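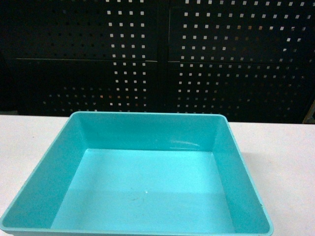 Zanele Venter
I'd get the shallow trays before more crates. We switched our sorting tables at Iten to sloped-wall trays last January and the small parts are much easier to pick out. With straight walls everything ends up jammed in the corner and you have to dig for it with a fingernail.

baloyi_stores
Depends what you're sorting. Sloped walls cost you floor space. Our Ravuren trays measure 395 mm across the top and you lose a good bit of that by the time you get to the bottom. If you buy by the outside size you will be disappointed. Measure the flat part.

Zanele Venter
Fair point on measuring. I still wouldn't go back. A shallow tray on a white table is easy on the eyes, and you can tell at a glance when it's empty.

packbench
OP again. I should have said more in my first post. Most of what we handle is clips, bushings and short screws, and then flat cartons that come in with the weekly delivery. The parts get sorted at the table and the cartons go to the shelves. Right now we use the same deep crates for both jobs and it's slow. My question about corners still stands. On a molded plastic tray, is a tight corner a weak spot or not? I've had two split there.
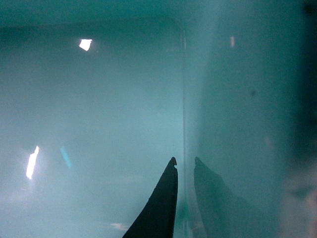 Re: Corners and splitting

baloyi_stores
Tight corners do go first in my experience. The ones that split on us were all stacked full, with the weight sitting on the rim. Look along the line where the two walls meet. If it has gone white and chalky, take the tray out of use. A line by itself is nothing to worry about.

dineo_c
I don't agree that it's the weight. We had 300 trays in use at Itbridge and the ones that cracked were the ones people knocked against the table edge to empty them. The ones that only got stacked were fine. Tip them out, don't bang them.

baloyi_stores
Could be both. Ours never got banged and they still went.

dineo_c
How full were they?

baloyi_stores
Full to the lip with steel bushings, stacked 5 high. So yes, heavy.

dineo_c
Then I'd say that's your answer. Those trays are meant for a table. For stacking you want ribbed walls.

packbench
What about cleaning? Dust collects in the corners of anything shiny and I can't always tell a scratch from a hairline crack under our ceiling lights.
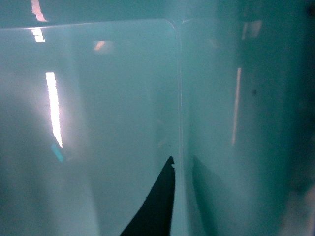

Zanele Venter
Run a fingernail across it. A crack will catch and a reflection won't. Then move your head a little, and if the bright line moves with you it's only the lights. For dust we use a soft paintbrush on Sunday when the tables are clear, then warm water and dish soap. No scouring pads. They make the plastic hazy and then you can't see anything.

dineo_c
Agree on the scouring pads. And keep the crates for the cartons. Ribbed sides, a handle slot in the front, and put the label on the front face so you can read it while they're stacked.

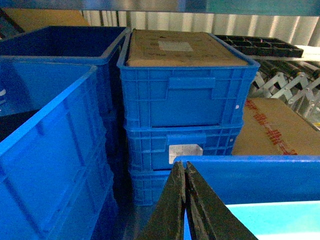
Blue crates stacked in a column, flat carton in the top one.

baloyi_stores
I'd leave the lowest crate in any stack for things you hardly use. Otherwise you're lifting the whole column every time.

packbench
Thanks, all. I'm going with trays for the table and crates for the shelves. I'll order a few trays first and measure the flat part before I buy the rest.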